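Chapter 2
Beside the Bed: Small Tables, Drawers and Slides

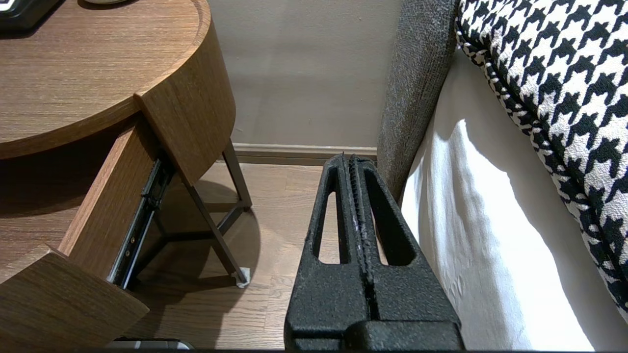

Most people meet furniture hardware at night, half asleep, feeling for a drawer. So we start there. Bedroom first, kitchen later (kitchens get 53 pages, sorry).

A nightstand does very little. Holds a lamp, a glass, a phone. Needs a top, a drawer, something to stand on. Round tops are kinder to hips and shins but harder on the drawer maker, who has to fit a straight box under a curve. Keep that problem in mind, it comes back in the excercises.

What to get out of this chapter:

Side-mounted metal slides. How they carry load, why they sag, how to check one with the drawer pulled open.

Wood top on a metal leg frame. Where the screws go. What a diagonal brace does for thin legs.

Felt pads. Cheap, boring, save a wood floor. Replace when flat.

Idun Wikström's shop notes from the Tovwood course are used through out. Her rule: open the drawer before you look at anything else. Front panel tilting down? Look at the slide first, then the screws, then the box. In that order.

Tools for the first job: screwdriver, small level, pencil, rag. Empty the drawer. Put the contents on the bed, not the floor, you'll be kneeling there.

2.1 The slide

Two parts, one on the drawer, one on the case.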